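Right, the white plastic tray saga, because a few of you asked after I moaned about it on Thursday. It's a long one, get a brew.

I got it in Brodton for £5 and it's been sitting at the back of the cupboard since November. I love it! All those flat angled bits that meet in sharp creases – a bit like a folded paper boat. But my word, it's a pain to keep clean.

Ridged rings, the pale blue one, and the tray with its column:

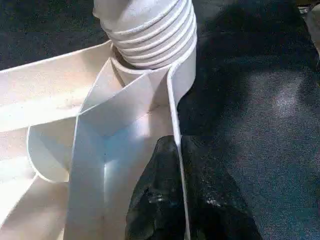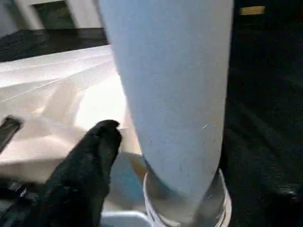
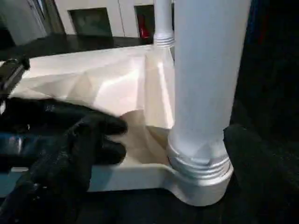 Photos: Skadwood Tidy-Ups, 5 September 2024

So the creases. Tiny dark specks settle in the deep trough in the middle of the first one and a cloth just pushes them further along. I've gone over to an old soft paintbrush, dry, brushing down the channel and out. Much better than the spray I used to swear by (streaks everywhere).

The ridged rings at the bottom of the column are the other nuisance. A cotton bud does the grooves if you're patient. I am not patient. I do 4 grooves and then I want a biscuit.

Blue one next. It's such a soft powdery colour and I'm fond of it, but there's a tiny pale mark on the face that I keep rubbing at. Might be a scratch, in which case I should leave it alone. Any ideas before I try toothpaste?

Also if anyone in Brodton has a second tray like this, any colour, shout. I've got a shelf with exactly the right gap and I'll swap you a box of jam jars for it.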